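The fellowship that never reports back

Every January the same announcement goes round. A foundation, a party institute or a city network is pleased to open applications for its young leaders' programme. There will be a week of seminars, a dinner with somebody who used to be a minister, and a group photograph on some steps. I have been on two of these programmes and helped to select people for a third, and I am less and less sure what they are for.

The stated purpose is always democratic renewal. The Dalsgaard Fellowship, which I know best, promises to "equip a new generation for public life". It had 126 applicants last year for 11 places. I read a good share of those forms, and what struck me was how few of the applicants needed equipping. They had two or three languages and a master's degree apiece, and most had already done a placement in a parliament or an assembly office. We were choosing between people who had been chosen before, often by people we knew. 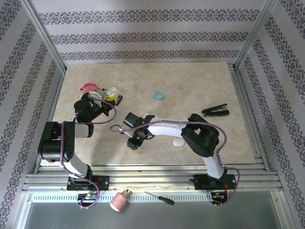 Selection is where I would look first if I had any say in how this money gets spent. The Dalsgaard form asks for a personal statement of up to 3000 characters on "a challenge facing your community", and it rewards a certain kind of fluency. A parish councillor from Titside wrote four blunt paragraphs about bus timetables and a closed clinic, and she scored badly for "strategic vision". A policy assistant wrote about resilience and did very well. I argued for the councillor and lost. The decision, I was told, had been made on the overall impression, and the longer I listened the more the overall impression sounded like wallpaper: rows of the same dark ornate pattern, repeated in bands on a pale lavender-grey ground, perfectly pleasant and telling you nothing about the house.

Defenders of these schemes say that the value lies in the network. Perhaps it does, for the people in it. I still get messages from my own year, mostly asking whether I know anyone at this or that secretariat. It is useful in the way that a good school tie is useful. But public and charitable money is supposed to buy something for the public, and "our alumni stay in touch" is a thin return on it.

Brynhildur Gunnlaugsson, who ran the Jendby summer academy for several years before she gave it up, put it to me more kindly than I would. She thought the teaching was decent and the young people were serious. What bothered her was that they were never asked to go home and do anything. They flew in, learned about coalition talks and disinformation, and flew out to the next course. When she proposed that each of them should spend a month with a small town council, the funders worried that it would put off the strongest candidates.
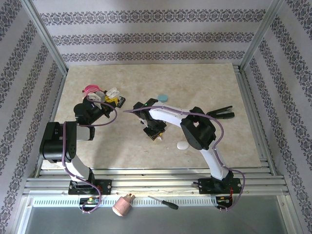

It might well have done, and I would count that in its favour. A month of planning objections and drainage would tell you a good deal about who wants public life and who wants a line on a biography. It would also cost next to nothing. The stipend at Jendby was 2000 euros, much of which went on travel and hotels, and a spare room above a town hall is cheaper than either.

I don't want to be unfair. Some of the people I met have gone on to stand for office, one or two in places where that takes nerve. Whether the fellowship had any part in it is another matter, and the organisers seem in no hurry to find out. I asked the Vavetti Institute, which funds Dalsgaard, if it had ever followed up the applicants it turned down, to see how they got on compared with those it took. It had not. The reply was friendly and enclosed a brochure.

So when the next call goes out, I would like to see two things in it: a plain account of what earlier fellows did in the five years afterwards, dull jobs included, and a few places kept for people who already hold some small elected post and have never been to Brussels. The councillor from Titside could be asked to read the forms. She told me she won't be applying again – she has the clinic to deal with, and the form took her two evenings.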